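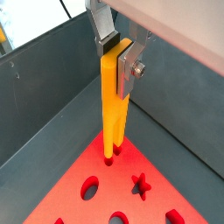
Issue 6

Umus shape board: README

Umus is a shape-sorting board with pieces to match and a small stand to hold a piece upright. This file covers what is in the download, how to print the parts, how to set them out, and what we know is wrong with them. Blažena Lukáč drew the board and the pieces. Drahomíra Šindelář drew the stand. Ryan Pilkington keeps the files in order and wrote most of this page.

What is in the download

board.stl - the board, one solid part
pieces/ - one file for each piece
stand.stl - the stand, upright back and base plate as separate bodies
source/ - the drawings the STL files were exported from
fit-notes.txt - print settings and fit notes, kept by Irfan Dogar
LICENSE.txt - share and change freely, keep the names of the authors

The drawings are in millimeters. If your slicer opens the board at the size of a postage stamp, it has guessed inches or meters and you need to set the unit by hand.

The board

The board is a thick rectangular slab, 200 mm by 152 mm and 49 mm deep. The sides are plain. We had the name raised on the front face up to Issue 4 and took it off again when the letters kept coming out ragged.

The openings are in the top face, three rows of three. There is no marked front, so the layout below is for the board turned with the crown in the far right corner. Turn it half around and everything reads the other way.

Back row, left to right: hexagon, three small round holes in a triangle, crown.
Middle row: star, circle, twin squares.
Front row: small pair, oval, rectangle.

The crown has been called the arch, the bridge and the letter M in older notes. It is all the same opening. The file name is crown and has been since Issue 2.

Several openings are clusters of smaller holes, and the piece that goes with one has legs instead of a single solid end. All the legs have to find their holes together, so these are harder to place than the circle or the oval. For very young children, start with the circle and bring the legged pieces in later.

We print the board in red and the pieces in yellow. One color for all the pieces is a choice. In the first set each piece was a different color, the openings had painted rims to match, and children at Marti sorted by color and paid no attention to the shape. If you want a color-matching toy, print them in whatever colors you like.

The stand

The stand is printed in black. It has a flat base plate with a raised lip along the front edge, and an upright back whose top edge dips in the middle. Two small screws low on the back fix it to the base.

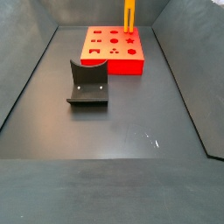

Use countersunk screws and turn them only until the heads sit flush. The plastic around the holes is thin and will split if you keep going. Drahomíra has tried glue instead, and it holds, but then you can't swap the back for a taller one later.

The stand does not attach to the board and there is no fixed place for it. It can go in front or behind. Left-handed children tend to want it on their left, and it should go wherever they can reach it without leaning across the openings.

Printing

Board: print with the openings facing up, no supports. It is a long print. Check that you have enough filament on the spool before you start, as a join halfway up leaves a line you can feel inside every opening.

Pieces: stand the legged ones upright with the legs at the top. Printed lying down they come out slightly oval and stick. You will get faint lines along the sides whichever way you do it. A light rub with fine sandpaper is enough.

Stand: back flat on the bed, base plate flat on the bed, side by side. Supports are not needed.

Clean the inside corners of the star and the crown with a hobby knife. Wear a glove on the hand that holds the board.

Fit

All the pieces should drop in under their own weight. If one has to be pushed, scale that piece down a little in the slicer and leave the board alone. Irfan's notes give the scale he used on each of the two printers at Plodbridge. Yours will be different, but the order is probably the same: the star needed the most taken off and the circle the least.

Do not oil the pieces. Someone will put one in their mouth.
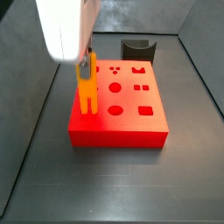 Page last changed: March 31, 2019

Setting it out

Put the board on a flat floor or a low table with a plain surface. Gray or dark green works well under the red. A patterned rug makes the small holes harder to pick out, and the board rocks on anything with a pile.

Light matters more than we expected. With a lamp on one side only, the near wall of each opening falls into shadow and the twin squares can look like one wide slot. Two lamps or a bright ceiling light will fix it.

Offer one piece at a time. Stand it in the cradle of the stand or hand it over directly, then wait. For a legged piece, hold it upright over the holes and lower it slowly; a small twist is usually all it needs once the tips of the legs are on the board. Pressing down on a piece that is a little off just marks the top face.

When all the pieces are in, turn the board over onto a towel to empty it. The bottoms of the openings are closed. An open-bottomed version was asked for under the name Clurka and the drawing is in source/clurka, unfinished.

Known problems

The star can be started in the wrong rotation. It goes in a short way and then jams. Pull it straight up.

The three small round holes fill with dust. Use a cotton swab.

The twin squares piece is weak where the legs meet the body. Takumi Kudo broke two of them in one afternoon. Print that one with more walls than the rest. 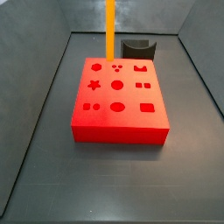 The edges of the top face are sharp on some printers. Run a file along them once before the board is given to anyone, and check the corners too.

Red filament from different spools does not match. If you reprint the board for a second table, expect it to look more orange or more pink beside the old one. It makes no difference in use.

Cleaning and storage

Warm water and dish soap, then leave the board upside down on a rack overnight. Keep it out of the dishwasher. The heat bends the slab just enough that the long pieces bind.

Store the pieces in their openings and lay the stand on its back on top. A cloth bag is fine.

Changes since Issue 5

Rectangle given a slight taper at one corner.
Lip on the stand raised.
Hexagon corners rounded.
Spelling of Drahomíra's name corrected in LICENSE.txt.

Still open for April

Finish the Clurka drawing or remove it.
Taller back for the stand, asked for by Marti.
Add the inch sizes to fit-notes.txt.

Send corrections to Ryan at Plodbridge. Say which issue you printed and which piece it concerns.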